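Cups, Page 15: The Black Ones

Welcome back to the cup pages! If you're new, I'm slowly putting my whole collection online, one color at a time, and I've finally made it to black. I kept putting this group off. Black cups show every fingerprint and every speck of dust, and glossy ones pick up whatever light is in the room, so I spent most of May wiping things down and then wiping them down again.

The grand total is 347 cups at the moment, which my sister says is too many (she has never once turned down a coffee out of any of them). They live in the back hallway on shelves I bought at the Undberg closing sale, and the black ones get the bottom shelf, where I have to kneel to see them properly.

I never set out to buy black. The first came in a mixed box from a yard sale over in Menstead — I wanted the green one on top and the rest tagged along. After that people started handing them to me. Halldóra Lykkegaard gave me two when she cleared out her kitchen in Jonden, and Sayaka Ikeda still mails me one every so often, wrapped in so many dish towels that I've stopped buying dish towels.

A few things I've learned, for anyone who keeps dark cups too. Wash them by hand if the finish is shiny, and dry them right away with something that doesn't shed. Don't stack them! I did that for years and the rims have the scuffs to prove it. And leave old stickers alone until you've decided how you feel about them. I used to peel off every one I found, and now I miss a few of them. A sticker is often the only bit of history a plain cup has, even if it's too worn to make out.

Handles are what I really look at, though. Most of mine are the usual loop, and I have a soft spot for anything that isn't. Chunky, square, stubby, I'll take it. They feel odd in the hand for a day or so and then I start reaching for them first.

The brown ones are up next, and there are a lot of those, so give me some time. If you have a black cup with a strange handle that needs a home, write to me through the contact page. I'll pay the postage from anywhere, and I'm happy to swap for one of my spare blues.

Glossy black, with a blocky squared-off tab on the front and a small faded yellow label on the side. I like it best on teal.

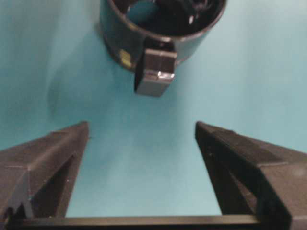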